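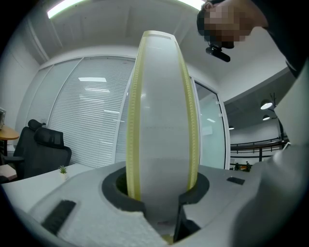 Le rouleau dans sa mousse, l'un des exercices de saisie travaillés par le club Jesta.

Le jeudi, vers la fin de l'après-midi, il faut élever un peu la voix pour se faire entendre chez Jesta. On discute de câbles, de batteries, d'un train qu'il ne faudrait pas rater, et au milieu de tout cela Sibel Yüksel, qui anime le club depuis ses débuts, essaie de faire respecter l'ordre de passage inscrit sur une feuille déjà bien raturée. « Ils veulent tous tenir les pinces en même temps », soupire-t-elle, avec un sourire qui dément aussitôt le soupir.

Le club réunit des étudiants venus de filières qui ne se croisent guère ailleurs : mécanique, informatique, et même une étudiante en ergothérapie (entrée un soir pour demander son chemin, et jamais vraiment repartie !). Leur projet s'appelle Granus. Il s'agit d'apprendre à une machine les gestes de tous les jours, soulever, retourner, ranger, en les exécutant d'abord soi-même, pinces en main, assez souvent et assez proprement pour qu'un programme puisse s'en inspirer.

Cela paraît simple, dit comme ça. J'ai demandé à essayer, bien sûr, et j'ai passé un long moment à poursuivre un morceau de mousse qui ne m'avait rien fait. Le poignet part trop tôt, les doigts se referment à côté, et l'on se surprend à retenir son souffle comme devant un château de cartes. Euan Tennant, étudiant en deuxième année de mécanique, m'a conseillé de ralentir, puis de ralentir encore. « On croit qu'on va lentement, et quand on se relit sur l'écran, on a l'air pressé. »

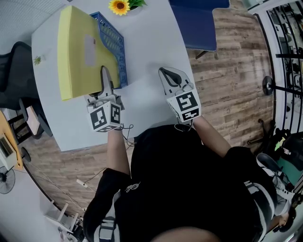

Depuis la rentrée, l'équipe a enregistré 2470 gestes, soigneusement classés par Euan dans un tableau dont il est très fier et que les autres redoutent un peu. Les prises ratées y figurent aussi. Sibel y tient beaucoup, elle qui a longtemps enseigné en lycée technique et qui garde de ces années une vraie tendresse pour les brouillons. Quand quelqu'un veut effacer un essai, elle demande à le voir d'abord, et l'on finit souvent par en parler plus longtemps que des autres.

Tout ce petit monde prépare la coupe Pacheco, qui se tient en janvier et où huit équipes étudiantes viendront présenter leur travail. Le règlement limite chaque équipe à quatre personnes sur le plateau, ce qui a donné lieu à des négociations dont on me parle encore à mots couverts. L'épreuve la plus attendue demande de vider puis de ranger une table dont la disposition n'est dévoilée qu'au dernier moment. Granus s'en tire bien avec les objets souples. Pour les objets hauts et étroits, il reste du travail, et Euan voudrait y consacrer les deux prochaines séances.

À l'heure de partir, il était encore penché sur son tableau, et Sibel cherchait ses clés en rappelant à la ronde de mettre les batteries en charge.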